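3.2 Gripper construction and household recording

The hand-held grippers were built in the shared workshop at Allau between November and the start of recording. Each unit is a parallel linkage carrying two opposed fingers, driven by a trigger under the operator's index finger. The linkage plates were cut with triangular openings to reduce weight at the wrist, and are held by machine screws so that a worn plate can be changed without stripping down the handle. Earlier plates, cut solid, tired the operator's forearm during long folding tasks and were dropped after the second build.

Finger pads were cast in the workshop from a two-part rubber. We tried three hardness grades. The softest grade held thin cloth well but tore at the leading corner, and the hardest let synthetic fabric slip when the operator pulled sideways. The middle grade was kept for all sessions reported here. Pads were replaced after every 185 grasps, counted by a switch on the trigger, and the jaw opening was calibrated again at each change against a stepped gauge block.

Garment folding was recorded on beds and other soft surfaces in occupied homes, with furnishings left as they were. A soft surface gives under the fingertips and moves with the cloth, so the segmentation model has to find the garment edge against a support that is itself wrinkled and often printed. Figure 4 gives a case where garment and blanket both carry floral prints.

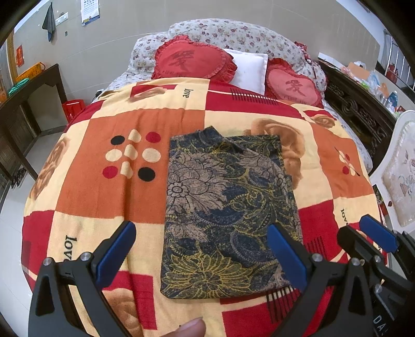 Figure 4. Folded garment on a patchwork-print blanket, seen from the hand-held gripper. The blue pads are at the ends of the black fingers.

Prints of this type were the main source of error in the first version of the model (Nivard). Flowers and dots on the blanket were labelled as parts of the garment, and the collar was at times split from the body. Retraining with 739 further hand-labelled views, drawn by Gökçe and checked by Baysal, reduced both faults. Dark collars remained harder than pale ones. We did not correct for colour shift near bright windows.

The full set holds 2,000 folding sequences from seven homes. Sequences in which the trigger switch failed to register a grasp were kept, but are flagged and were left out of the timing results in Section 4.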